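Gosex tabletop manipulation kit, two-arm version: can it tidy a desk yet?

Reviewed by Nevzat Taşdemir, 20 June 2019

The Gosex kit ships as two arms, two mounting plates, wrist cameras and a control package called Jendum. I ran it for 27 hours on one chore: clearing up after an art class. Small easels go upright against the back wall, boards go on the easels, pencils stay in their cup, scraps go in the bin. A ten-year-old does this without instruction.

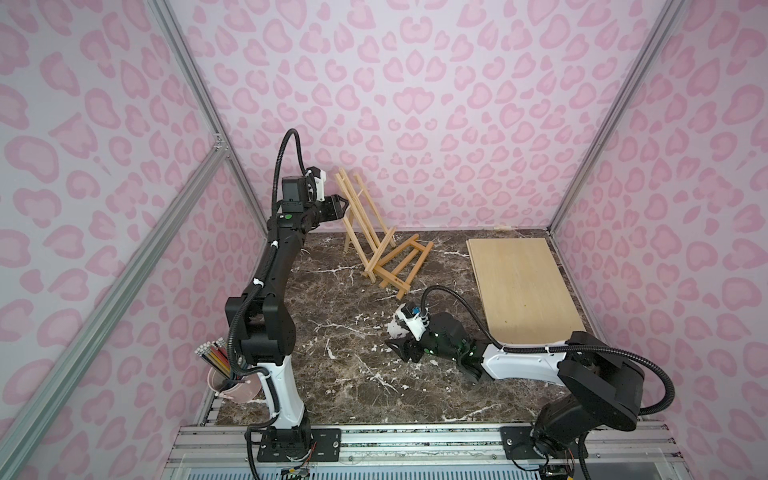 Can a kit like this clear a table unattended?
For short stretches only. Someone has to be close enough to press stop, and the software will repeat a failed grasp until it is interrupted.

Scored by object over 500 attempts, the results split sharply. Boards lying flat were the worst. A parallel gripper needs an edge to close on, and a thin panel flush with a hard surface offers very little of one. The arms did better when one pinned the far side and the other slid the panel to the table edge. Jendum does not plan that by itself; I scripted it. Crumpled paper was easy, pencils acceptable. Setting an easel upright worked in 222 attempts out of the 500, mostly with both arms.

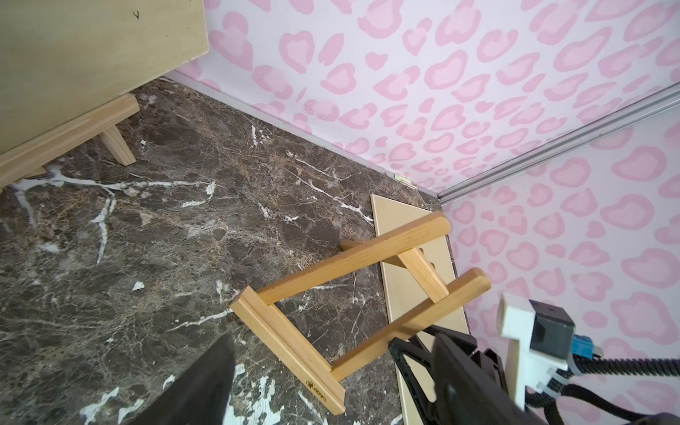 Grasp selection is the weak part of Jendum 2. It ranks candidates by visible surface and pays little attention to what else will move when the fingers close. An easel tipped over on top of a flat panel is a fair test, as the bars overlap the panel and both are light-coloured. Segmentation merged the two in most of my trials of that layout, and the planned lift then treated them as one rigid object. Adding a second viewpoint helped, at a cost of about 745 milliseconds per plan.

Mechanically I have few complaints. Repeatability was good enough for the work, and the wrist joints showed no play at the end of the test. Cable slack needs attention during setup: too short and the wrist loses its last few degrees of roll. The manual covers this in one line.

The older Gelov single arm is cheaper and handles scraps and pencils equally well. It can't right an easel. Buy the Gosex for two-handed work if you are willing to write scripts. For actual tidying, wait for the next Jendum release, promised for March.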